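Chapter 3
Law and Custom in the Hill Towns of Vondau

The school of legal thought that grew up in Vondau has usually been studied for what it said about kings. Its writers held that a ruler was bound by the law he gave, and later readers took this as an early theory of limited government. Far less has been written on what the same authors said about custom, though it fills most of their pages. The Drustusine, the longest work of the school, gives 200 of its articles to grazing, inheritance and the upkeep of wells.
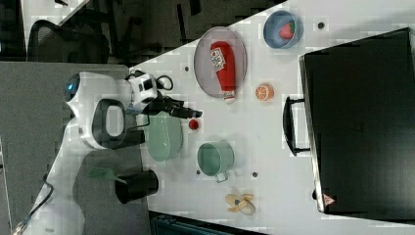 Shazia Gondal objects that these articles are a record of local practice and should not be read as philosophy at all. Her point has some force. The compilers rarely argue for a rule, and in many places they simply report what the elders of a town told them.

Still, the order in which they placed the rules shows a view of where authority comes from. Custom is treated first, royal decree second, and a decree that breaks with custom is said to need the consent of those who must live under it. Malik, the best known commentator on the text, took this to mean consent given in open assembly.

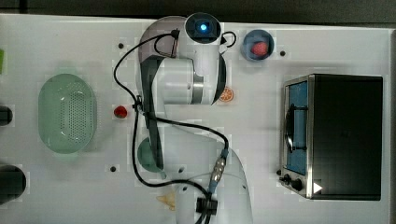
He also allowed that silence over 2 harvests could count as consent, a position his pupils at Skullel rejected. Their quarrel with him is the subject of this chapter. Section 3.1 sets out the passages on assembly and silence – they are short and should be read in full before going on.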